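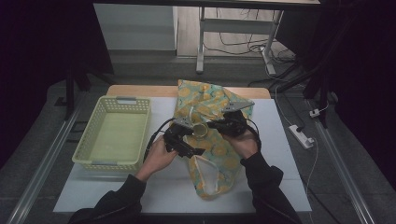
Wirka software group, weekly meeting

Thursday, 2:30 p.m., small room on the second floor
Chair and notes: Norbert Tóth
Present: perception (2), control (2), planning, tooling, and Ilse from operations for items 1 to 3

1. Last week's notes
Accepted with one fix. The timeout change was made in the planner and not in the driver. Norbert has corrected the page.

2. Soft bag task, where we stand
Really good week! We now have 342 demonstrations of the fabric bag task through the Clelleck importer, and for the first time every one of them opens in the viewer without a hand edit. Tooling got a round of applause for this and deserved it.

The task stays as written: spread the bag out on the white board, find the mouth, get one gripper on each side of it, hold it open. Putting the bag in the basket is a separate task with its own label. A few episodes from the early batch run the two together and will be split at the moment both grippers let go.

Ilse asked whether the operators should start every episode with the bag in the same shape. General feeling was no, please keep crumpling it. The policy trained on neat starts fell apart as soon as the cloth was folded over itself, and the messy starts are where all the interesting stuff is.

3. Perception
The new mouth detector is in the main branch. It looks for the boundary between the patterned outside and the pale lining, and on the bag with the yellow rounds on teal it is a joy to watch. The overlay follows the rim even when half of it is tucked under. Out of 67 held-out clips it lost the rim for good in four, all of them with a gripper sitting right over the opening.

Two weak spots came up:
- The lining against the white board. Pale on white gives a soft edge and the mask leaks outward. We talked about a darker board, but people would like to try the depth edge first and leave the setup alone.
- Thin cords. The segmenter treats the white cord as background most of the time. Agreed to give it its own class. Labeling 200 frames should tell us if this is worth doing properly.

There was a long and happy side discussion about whether the detector is learning the lining or just learning the end of the yellow pattern. A plain-colored bag would settle it. Ilse will find one.

4. Control
Gripper width is now read at the same rate as pose, which clears up the stair-step look in the plots. Replay on the Skarau arms is much smoother as a result, and the left arm no longer jumps at the start of a pull.

Still open: the time offset between left and right. It is constant within a session and different from one session to the next. Control would like a short tap of the two grippers together at the start of each session, so the offset can be worked out from the signal. Everybody liked this. Operations will add it to the start sheet.

Force limit on the two-sided pull stays where it is until we have the offset sorted out.

5. Planning
The sampler proposes grasp pairs on the rim and ranks them by how far apart the bag would open. Early results are lovely on a flat bag and poor on a bunched one, where it likes to choose two points on the same layer of cloth. Idea from the floor: throw out any pair with no visible lining between the points. It is a one-line filter and will be tried before anything fancier.

Cutting the search from three passes to one brought planning time down to 30 milliseconds, so we can replan during the approach. Big smiles all round.

6. Machala release
Branch closes after the next meeting. In: importer, mouth detector, width fix. Out for now: cord class, replanning. The viewer's new side-by-side mode goes in if the memory leak is fixed by then, otherwise it waits.

Please, please write your changelog entries as you merge. Norbert does not want to piece them together from commit messages again.

7. Actions
Tooling: split the combined episodes, chase the viewer leak
Perception: depth edge test, label the cord frames
Control: offset script from the tap signal
Planning: lining filter, rerun on the bunched starts
Ilse: plain bag, start sheet
Norbert: release page, book the larger room for the demo

8. Other business
The replay machine is running low on disk. Move anything you want to keep off the scratch drive.

Closed at 3:25 p.m. Next meeting same day and time.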